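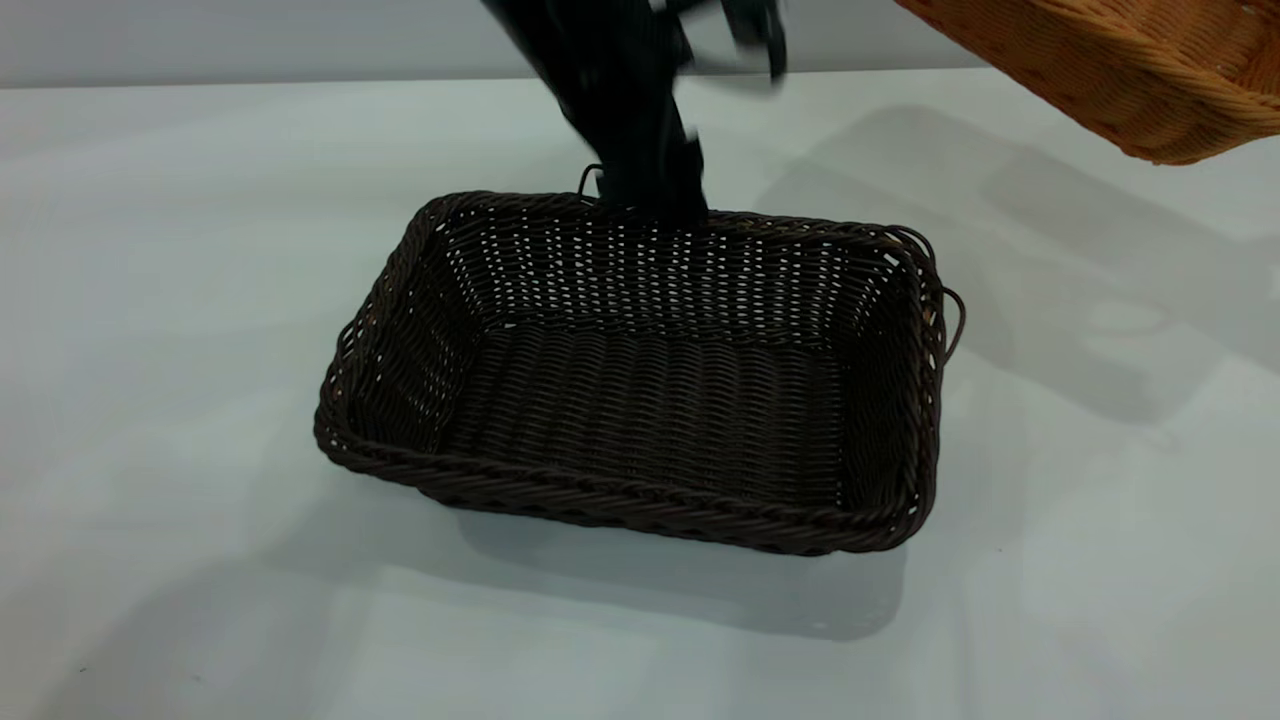
4/6/00

I slept badly and woke up before the alarm, so I decided to finish with the baskets. Since September they have been standing in the hallway and I walk around them every morning like a guest in my own apartment.

The dark one I like the most. It is almost black, with a thick edge twisted like a rope, and when it stands on something white the light comes through the little holes in the weave. Renato says it is only plastic made to look like rattan. Maybe so. My aunt in Jirnville had real wicker and it was always breaking and scratching our arms, so I do not miss the real one.

I wanted to put the bread in it, but then the crumbs will stay between the rows at the bottom, and I know who will clean them. Mackenzie proposed letters and keys. I think wool is better, the gray wool and the 8 small balls that are left from the blanket. The lighter basket can go to the bathroom for towels, if it fits beside the door. I must measure. The shelf there is 40 centimeters deep and I do not trust my eyes.

In the afternoon I called Bilal about Saturday's soup, no, I should write "about the soup", we have not decided the day. He will bring onions. I forgot to ask him for my big pot.

Rain until evening. I have to buy lamp bulbs and stamps.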